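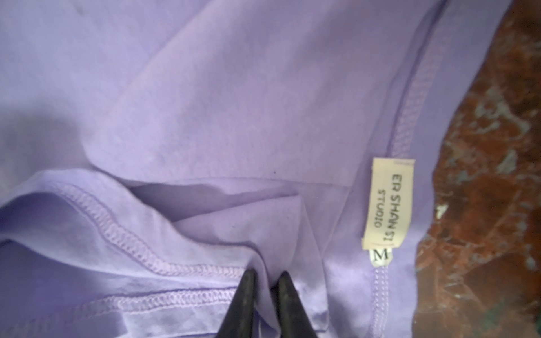
Quyên Triệu asked whether the planner still loses the hem once the fingers close on it. Thoa Trịnh will check this against the 300 logged grasps.

Perception. The Golon segmenter was retrained on 741 labeled frames. Printed shirts remain the hard case for it.

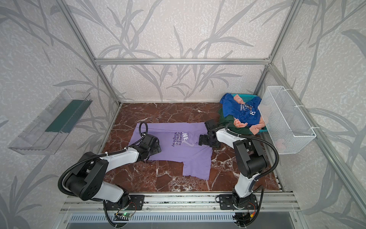 Control. Jaanus Pētersons wants one shared clock for both arms. When the two grippers hold the shirt at once, as they do on the lavender one, any lag pulls the cloth. Patch to be merged in March.
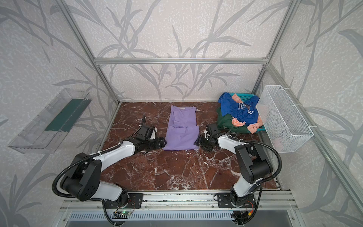

Item 3: Both arms at the folded garment

Next build: Kiều Đinh.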